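Newsroom > Press Releases > Floors and Interiors

Clirano Drops the Word "Seamless" From Its Carpet Tile Listings

November 24, 2019 | By the Clirano Press Office

146 shares | 3 comments

DROSTPORT – Clirano, a supplier and installer of commercial carpet tile, is taking the word "seamless" out of its sales listings, its sample books and the notes its estimators leave with customers. The change covers every carpet tile the company sells, including the Makcombe range, which Clirano has been describing as "virtually seamless" for longer than it would like to admit.

The company does not expect applause for this. Carpet tile is made of separate pieces. Separate pieces have edges, and where the edges meet there is a seam. A good installer can make that seam hard to find, and a bad one can make it hard to ignore, but it is there either way, and a listing that says otherwise is wrong.

The new wording will say "low-visibility seams" for products where Clirano believes that is a fair description, and "visible seams" for the rest. Some suppliers will no doubt see this as bad for business. It may be. Clirano has not found any evidence that customers choose a floor on the strength of that one word, but it has found plenty of complaints that begin with it.

What prompted the change

In July, Clirano finished laying 588 carpet tiles in gray at a shared work building in Roy. The job was not a difficult one. The subfloor had been leveled, the tiles were sound, and the customer had seen samples. When the furniture was still out, the customer walked the floor in late afternoon and asked why there were lines in it.

The tiles were lifted in the areas the customer had marked and put down again. The lines were still there when they went back. There was no fault in the product and none that the company could find in the fitting. What the customer had noticed were the joints between tiles, under low sun, in a room with nothing in it. The customer had been told in writing that there would not be any.

Clirano took the view that the customer was right to complain, and adjusted the bill. The company then went back through its own paperwork and did not enjoy reading it. "Seamless" appeared in listings for loop pile, cut pile and flat weave alike, sometimes next to a photograph in which the joints were easy to see. In one older sample book it was used for a tile with a deliberate border.

What the company will and will not claim

Clirano is often asked whether a given pattern "hides" seams. The short reply is that a pattern with fine, broken, irregular lines gives the eye something else to follow, and a plain solid color does not. That much is ordinary experience among installers, and the company is happy to repeat it. It is less happy with the claims that tend to grow on top of it.

The company will no longer say that a streaked or mottled tile makes laying direction unimportant. Most carpet tiles have an arrow on the back. If some of the arrows are turned without a plan, the pile catches the light differently from one square to the next, and no pattern that Clirano sells will completely cover for it. Quarter-turn layouts, in which each tile is rotated against its neighbor on purpose, are a different matter, and are supposed to look like a checkerboard when the light is right. Customers who do not want a checkerboard should say so before the first row goes down.

Nor will the company say that gray "goes with everything" or "never shows dirt." Mid-gray is forgiving of dust and unforgiving of coffee. Pale gray is the other way around on bad days. The Makcombe range comes in gray because buyers of commercial flooring keep ordering gray, and Clirano sees no need to invent a theory about calm or concentration to explain it. The claim that floor color improves the work done above it has been removed from the brochure as well. Nothing in the company's files supported it, and the company could not work out who had put it there.

Replacement tiles get the same treatment. It is true that a damaged tile can be lifted and a new one dropped into the gap, and this remains the best argument for buying carpet in squares. It is not true that the new square will match on the first day. A floor that has been walked on for years has flattened and faded, and a fresh tile from the box will stand out for a while, in some cases for a long while. Clirano recommends keeping spares from the same batch, and swapping in a worn tile from under a cabinet or behind a door when the repair is in plain sight. The fresh tile can then go where the worn one was.

How to look at a floor before signing for it

The revised listings will come with a single page of advice on inspection. It is short, and parts of it work against the company's own interest.

Samples should be viewed on the floor, in the room where they will be used. A sample held up at a desk is seen from a distance and an angle that will never occur again. Clirano will lend 2 full-size tiles of any one color so that a joint can be seen before an order is placed. A single tile, however handsome, says nothing about seams.

The finished floor should be looked at standing up, from each doorway, with the room lights on. It can be looked at again on hands and knees, and many customers do. Joints that show only from that height are normal. Joints that can be felt through a shoe, gaps that show the subfloor, and corners that lift are not normal, and the installer should be called back. This applies whether or not the installer is Clirano.

Customers are also advised to wait before judging color. Pile that has been stacked in boxes lies flat in places, and vacuuming evens it out. The company is aware that "give it time" is what every supplier says about every problem, and accepts that the advice will be met with some suspicion.

Availability

Revised listings for the Makcombe range are available now from the Clirano showroom in Drostport. Listings for other ranges will follow as the existing stock of printed sheets is withdrawn. Old sample books can be handed in and exchanged at no charge. Prices are not changing, and neither are the tiles, which are the same tiles as before with fewer adjectives attached.

About Clirano

Clirano supplies and fits carpet tile for offices, schools, workshops and shared buildings from its base in Drostport. It also handles lifting and disposal of old flooring, small repairs, and arguments about whose fault the lines are.
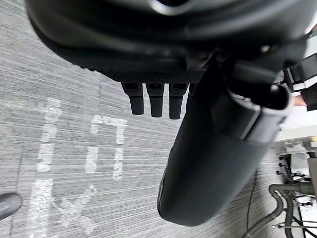

Clirano's position on patterned gray tile is that it deserves some of its reputation and not all of it. Fine lines do a fair amount of work, and buyers who dislike a visible grid are usually better off with them than with a flat color. The carpet in the photograph has thin streaks of light and dark gray running more or less on the diagonal, and the seams between its tiles are faint, though one can still be followed up and down and another from side to side. "Low-visibility" seems a reasonable name for that. "Seamless" does not, and the company would ask anyone who finds the word still in use on a Clirano sheet to send it back to the showroom with the word circled.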